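A small research group at Hivberg has published results on teaching robot arms household table tasks from recordings of people doing them by hand. The method, called Ceson, uses video taken from head height, and it cuts each recording into short stretches according to what the hands are doing before any of it reaches the robot.

The work was led by Noelia Nieto, who joined Hivberg from the Sterkau laboratory. Her group chose disposable cutlery as its main test. Plastic forks, knives and spoons are light, they look much alike, and they slide over each other when touched. They also come in thin clear bags, and soft packaging is still one of the harder things for a machine to deal with. A camera sees straight through it in one place and gets only glare in another.

The group recorded 100 sessions of people sorting, wrapping and packing cutlery at ordinary tables in ordinary rooms. People were given a short list of things to get done and no instructions on how to do them. Nieto said that scripted recordings tend to come out stiff, and that a robot trained on them copies the stiffness.

The recordings were made without gloves, markers or sensors on the fingers. Hand positions are worked out from the video alone.

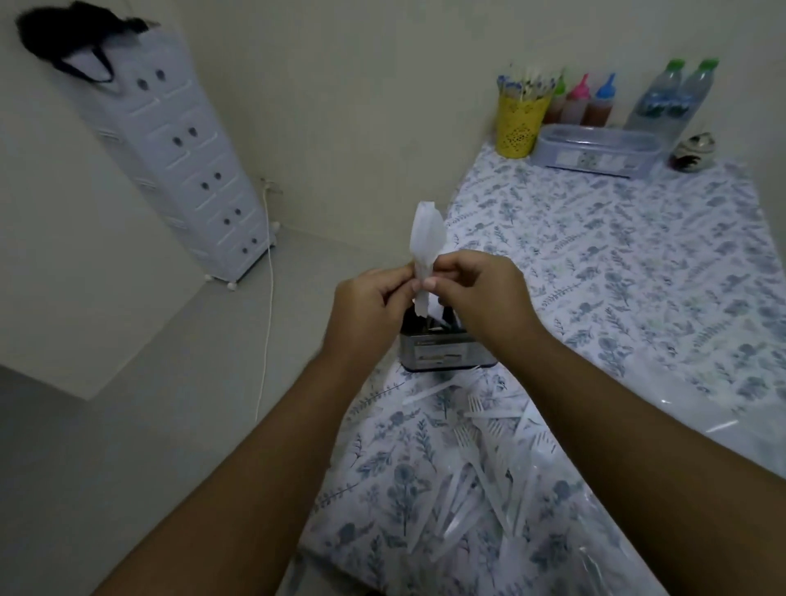 Hands at work with plastic cutlery on a patterned tablecloth.

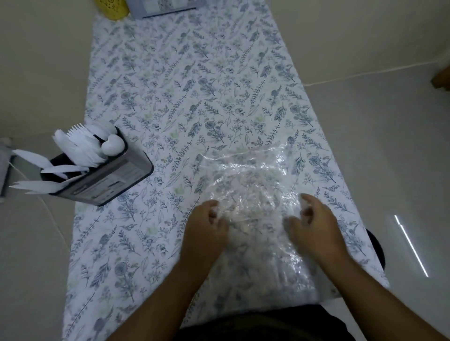
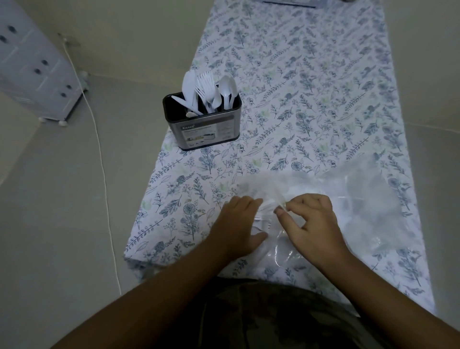

Cifuentes, reading the paper ahead of its release, was not persuaded that head-height video is enough on its own, and said that a hand pressing on a bag looks almost the same whether it is pressing hard or barely touching. Without some measure of force, the argument went, the robot is left to guess, and it will guess badly with anything that tears.

The paper accepts part of this. Ceson doesn't try to recover force from the video. It looks at how the fingers close and how the material moves in the moments afterwards, and passes the robot a target movement together with a limit on how hard it may push. The limit is set by hand for each kind of object. Nieto described this as a stopgap and said the group would like to see it replaced.

The main change from earlier methods is in how the recordings are divided. It has been usual to cut video into pieces of equal length, which often splits a single action in two. Ceson looks for the points at which a hand takes hold of something or lets it go, and cuts there. A stretch might cover gathering a fold of plastic, or tucking a napkin round a handle, and it lasts as long as the action lasts. Each stretch is labelled by the software and then checked by a person, who can move a cut or throw the stretch out.

In the trials, a two-armed robot was given 8 tasks, each of them attempted many times with the objects laid out differently. Trained on the re-cut recordings, it finished 60 per cent of its attempts without help. The same robot trained on pieces of equal length did worse on every task but one, which was placing a single fork in an upright holder. The two versions came out level on that.

Bags gave the most trouble. The robot could usually take hold of one and pull it towards itself, but it often lost the edge when it tried to open the bag wider. Napkin wrapping went better than the group had expected – the arms were slow, though the paper generally stayed round the handle until it was in the holder.

Speed remains a weak point throughout. On the wrapping task the robot took three times as long as a person, and the paper makes no claim that the method is ready for use in kitchens or canteens. Checking the labels is slow as well, and the group found that two checkers did not always agree on where an action with a bag began.

The next set of recordings will use cloth napkins and metal cutlery, with a second camera placed to the side of the table. Work on it is due to start in November. The group also plans to release the cutting software, along with the notes given to the people who check the labels. The recordings themselves will be available to other laboratories on request.

Contact the newsroom | Copyright Hivberg, all rights reserved | Back to top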